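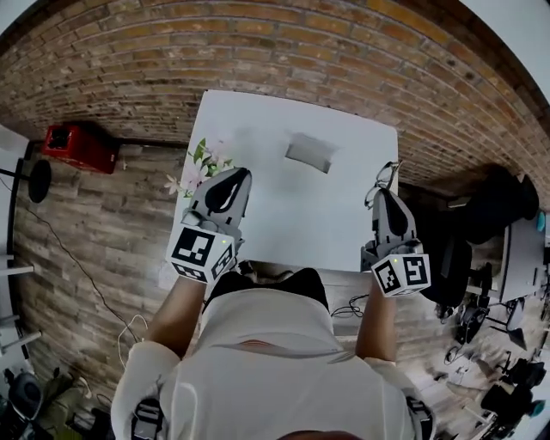 Where do adults put their reading glasses when they stop reading? In our diaries they put them mostly on the nearest free flat surface, and much less often in the case or in a fixed place.

4. Results and first discussion

4.1 Material

The diary part of the study was completed by 40 persons who use reading glasses during a part of the day only. Each person kept the diary for 28 days. We asked them to write an entry every time they wanted the glasses and did not have them at hand, also when the search was very short. In total we received 942 entries which could be used. Entries which contained only a date, or in which the handwriting could not be read by two of us, were removed before the coding.

The participants lived in Clornden and in the villages on both sides of the river. The workplace observations were done at three sites, which we call by their local names Orkirell, Wudon and Malinowski. Orkirell is a bookbinding and repair workshop, Wudon is a building with rented work rooms and a shared kitchen, and Malinowski is a family office for accounting. The sites were selected because in all of them people change many times a day between near work and other work, and because the owners agreed to our visits. We do not claim that they represent workplaces in general.

The coding followed the scheme of Section 3, with one change. The category "on the body" was at first one category. During the coding it became clear that glasses pushed up on the head, glasses hanging from the collar and glasses in a pocket behave very differently in the search, and so we divided it. Valter Moen and Shu-fen Hung coded all entries separately and then compared. Where they did not agree, the entry was discussed until a common code was found. Most of the disagreement was about the difference between "table, own" and "table, shared", which the diary writers did not always make clear. A kitchen table in a household with several adults, for example, was called "my table" by some persons and "our table" by others, and for some of them the word changed from morning to evening.

4.2 Resting places

Flat surfaces at the height of the hand make the largest group. This includes desks, dining tables, kitchen counters, window sills and the top of low cupboards. The second group is the body, with the three subgroups named above. The case comes only after these, although almost every participant owned at least one case and several said in the first interview that they use it "always". We do not think that they wanted to give us a false picture. The case belongs to the evening, or to leaving the house, and when people are asked in general they seem to remember these moments better than the many small ones in the middle of the day.

The edge of the table has a special role. Writers often mention that the glasses were put "to the side" or "out of the way", and this normally means a place between the working area and the edge, on the side of the hand which was free at that moment. Such a place is good for the work, which can go on without disturbance. For the later search it is less good. A thin frame on a plain surface is easily covered by a newspaper or a sleeve, and when the table is cleared, things at the edge are moved first.

We had expected that light-colored tables would give shorter searches for dark frames, as the contrast is higher. In the diaries we cannot find this effect in a clear way. One difficulty is that the person who searches is by definition without the glasses. For a person with strong presbyopia this matters little from a distance of a few steps, but it matters very much when looking at the surface directly in front. Several writers describe that they saw the glasses only after they had stepped back.

4.3 The remembered place and the real place

After each search the writers noted two places: the one where they looked first, and the one where the glasses were found. When the two are different, we speak of a displaced memory. The most common form is what we call the habit error. The person looks at the place where the glasses usually are at this hour, and does not think about what has happened on this particular day. Habit errors are frequent in the late morning and again after the evening meal.

The second form is the error of the last reading. Here the person goes back to the place where something was read, but the glasses were taken off later, during another activity. A typical entry comes from a woman who read a recipe at the counter, walked to the door with the glasses on, took them off to speak with the neighbor, and put them on the shoe cupboard. She searched in the kitchen for a long time. "I was certain, I could see them lying beside the scale," she wrote. Such false certainty appears in many entries, and it makes the search longer, as the same spot is checked again and again. One man lifted the same cutting board eight times, and he recorded this with some anger.

The third form is rare but it is the one which participants like to tell. The glasses are on the head. In the first interview nearly all persons said that this happens to them or to somebody in the family. In the diaries it is much less common than we expected from the talk. We believe that the story is remembered since it is funny, and that the long search in the living room is forgotten by the next day.

4.4 Shared rooms

In a shared room a new factor comes in: other people move the glasses. In households this is mostly done by a partner and with good intention. The glasses are brought to "their" place, and the partner has a clear idea of what this place is. The owner may have a different idea. In some couples the two ideas have existed next to each other for many years without being discussed.

At work the situation is more reserved. At Malinowski the staff did not touch the glasses of a colleague, also when they were lying on an open ledger which somebody else needed. They worked beside them or waited. At Orkirell glasses were moved, but only with a spoken announcement, and there is a shelf above the press where all found glasses are laid down with the lenses up. Wudon is between the two. The tenants change, the tables are used by different groups during the week, and there is no agreement. In the kitchen we saw a bowl for keys in which pairs of glasses were also collected, some of which had no known owner. The tenants whom we interviewed did not find this strange, and two of them had borrowed a pair from the bowl in order to read the instructions of the dishwasher.

Work done with both hands also has an influence. When both hands are occupied by tools, the glasses cannot be taken off in a quiet way, and they are put down in the short moment before the work starts. The attention is already with the work. In the interviews this moment was almost never remembered.

Figure 3. Work room at Wudon. Hand-held gripper with two black curved fingers, person in light gray clothing at right. 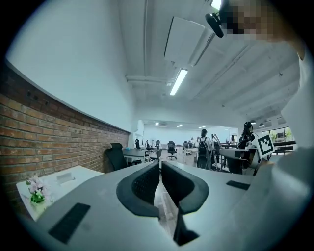 Stanisława Laskowska objected, after reading a draft of this section, that we treat the moment of putting down as if it was a decision, and that for most people it is closer to breathing out. She would prefer to say that the glasses "come to rest", and she asked whether a person can be said to forget a thing which was never noticed. We find the objection justified. In the terms of our model it means that for a part of the entries there is no memory which could be displaced, and that the first place of search is then a guess made from habit. The diaries alone do not permit us to separate the two cases. A writer who guesses and a writer who remembers wrongly will use the same words.

We have tried to come closer to the question with the follow-up interviews, in which Svenja Stöckli asked for the moment before the search and avoided the word "remember". Instead she asked what the hands were doing. The answers were longer and contained more detail about bags, doors, children and telephone calls. In several cases the person found, while speaking, a reason why the glasses had been where they were. These explanations are plausible, but they were made afterwards and we use them with caution.

4.5 Second pairs and cords

Many participants owned more than one pair. The extra pairs were inexpensive and were distributed in the house, one beside the bed, one in the kitchen, one in the car. At the beginning of the study we assumed that this reduces the number of searches. For the first days it seems to be so. Later the pairs begin to travel and to collect in one room, most often the room with the television. One household owned up to eight pairs, and on a morning in August all of them were in the same armchair.

Cords were used by few persons. Those who used them wrote short diaries with long empty periods, and their entries come nearly all from days on which the cord was broken or was left off for a visit. The reason for not using a cord was always appearance. Bronisława Czerwiński has suggested to us that the resistance is weaker in trades where other tools are also worn on the body, and our material from Orkirell agrees with this, though the number of persons is too small for a statement.

4.6 Limits of the diary method

A diary changes the behavior which it describes. Some participants reported that they became more careful after the first week, and that they spoke aloud when they put the glasses down. We see fewer entries in the second half of the period, which can mean better habits or less patience with writing. Also, to write an entry the person needs the glasses, so the successful searches are documented better than the ones which were given up. We asked for these in the final interview, but the memory of an abandoned search is weak, and the answers were mostly general.

The length of the search was estimated by the writers themselves and without a clock. We have used it only to order the entries of one person among each other, and never to compare two persons.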